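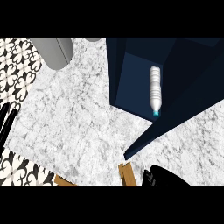 4.2 Comparing the two grippers in simulation

Figure 3. Overhead render from the bottle task. The bottle lies in the navy compartment at upper right, cap end toward the bottom of the view.

I'll admit I wanted the Wirkis gripper to win this one. I'd spent most of September tuning its controller, and Nandini Pinto had already heard me go on about it more than she deserved. So we set up a fair fight in Skatstead, our simulator, with 2 grippers on the same arm model and 50 trials each. The other contender was the Flurach, a plain parallel-jaw design that I'd more or less written off.

The bottle in Figure 3 was a good test object for us. Its body is ribbed and it narrows at a waist near the middle, and it's lying close to the walls of the compartment, so the fingers don't get much room to come down on that side. The white body is easy to pick out against the dark blue floor, but the cyan cap was the colour cue we used for working out which end was the neck.

The Wirkis missed 9 of its trials, nearly all of them when a finger touched the wall on the way in. The Flurach missed 2 (yes, I checked the logs). Its fingers are thinner, and I think that's most of the story, though we haven't tested it with the wider pads yet.

Both grippers used the same Anghel grasp planner, trained on 4,000 simulated grasps. We left its settings alone between runs - tempting as it was to fiddle with the approach angle for my favourite - and kept the overhead view fixed as well. Results for the side camera are in Section 4.3.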